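Projects > Small Aircraft Fund > Rumarance > Progress report 2

Rumarance flapping-wing model: second progress report
To: Maximiliano Nieto, Weneo small project fund
From: Yuzuki Maruyama
4 June 2019

Dear Maximiliano,

Thank you again for your patience, and for the very kind note you sent after the first report. I read it out to everyone over lunch and it did us a lot of good, coming as it did in the same week that we split a main spar right down the middle. You asked for a bit more detail this time on where the work stands and where the money is going, so I've tried to be thorough, and I hope you'll forgive me if I wander.

The airplane

Rumarance now has a whole airframe, which I'm delighted to be able to write. When I last reported we had two wings, a tail, and a bench full of gears that didn't want to know each other. The wingspan has settled at 80 centimeters. We had hoped to go larger, but every bit of extra span asks more of the gearbox at the bottom of the stroke, and we kept rounding off teeth. At the present size the model weighs 111 grams with the battery in, and it balances just behind the front wing root, where the drawings say it should (the drawings and I haven't always agreed, so this was a nice surprise).

The wing skins are on their third version. The first was a film that crackled beautifully and tore at the ribs. The second was a light nylon that held up very well but let too much air through on the downstroke. What we're using now is the same film with a narrow tape laid over each rib before the skin goes on, and the tape takes most of the strain. It adds an evening of work to each wing, and I'm getting quicker at it!
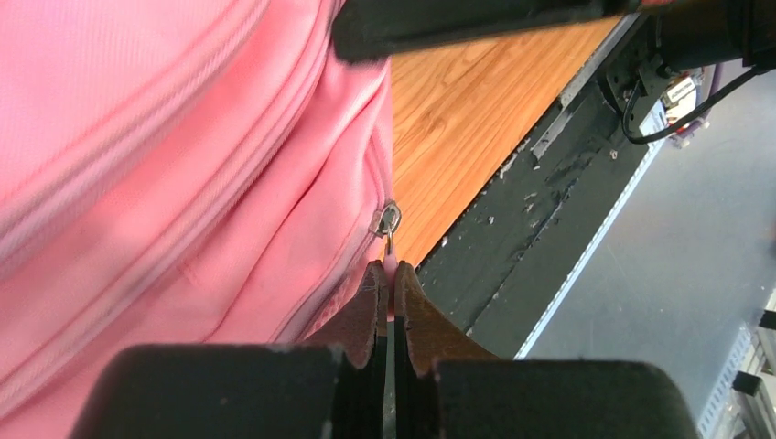
Zipper slider and short pull tab on a pink bag.

The gearbox

Most of May went into the gearbox. The one we bought from Clernetti is nicely made and runs quietly, but the output shaft was a touch too short for our crank arms, and with the cranks hanging on by their fingertips, so to speak, they would slip out of step with each other after a few minutes on the stand. Once the left wing is ahead of the right, the whole model starts to waddle and then roll. We wrote to Clernetti and they sent a longer shaft and asked for a drawing of the cranks in return, and I thought that was very decent of them. With the new shaft and a flat filed on each side, the cranks have stayed in step through every stand run we've made.

I should also own up to a wrong turn. I spent a good two weeks trying to steer by making one wing flap through a smaller arc than the other. It works on paper and it even works on the stand if you hold the model by the nose, but the linkage needed for it is heavy and has a great many little joints, each with its own bit of slop. In the end I took the whole thing out and put the steering in the tail, which tilts left and right as well as up and down. I was sorry to see it go. The parts are in a drawer and I may come back to them some winter.

Flying

We've been out to the Shibata field on every calm evening we could manage. The early hand launches were short and ended in the long grass, where the model lands more softly than it deserves to. With the tail steering in place it holds a straight line and climbs a little under full power, and on our best evening it made a wide left turn and came back toward us before the battery began to fade. Right turns are another matter. It drops its nose and hurries downhill, and I suspect a slight twist in the right wing that came in when I reglued the root. A fresh right wing is on the building board now.

Money

Of the grant, 2977 dollars has been spent up to the date of this report and 747 dollars remains. The largest single cost was the motors and speed controllers, followed by the gearbox and then carbon rod, of which we break more than I'd like. I don't expect to ask for anything further. What is left should cover the new wing, two spare batteries, and a small recorder to log motor current in flight. The receipts are in the envelope that goes with this report, in date order, apart from the one for the glue, which got glue on it and is hard to read. I've written the amount on the back.
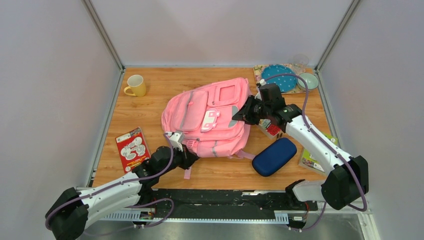

What happens to the model if the motor quits in the air?

It glides, though not very far. The wings are held by a light spring that brings them to rest a little above level, and from there it comes down in a shallow slope with enough tail control to pick a soft spot. We've tried this on purpose at low height and the only damage was a bent landing skid.

What comes next

The new right wing comes first, and then a set of flights with the same battery and the same launch so that we can compare turns in both directions fairly. After that I'd like to try a slightly slower flap with a deeper stroke, which the longer shaft now allows, and see what it does to the flying time. I'll send you the current logs as soon as I have some worth looking at.

You mentioned you might be passing our way over the summer. Please do come out to the field if you can. Evenings are best, bring boots for the grass, and we'll make sure there is a charged battery waiting and something cold to drink.

With many thanks and warm wishes,
Yuzuki Maruyama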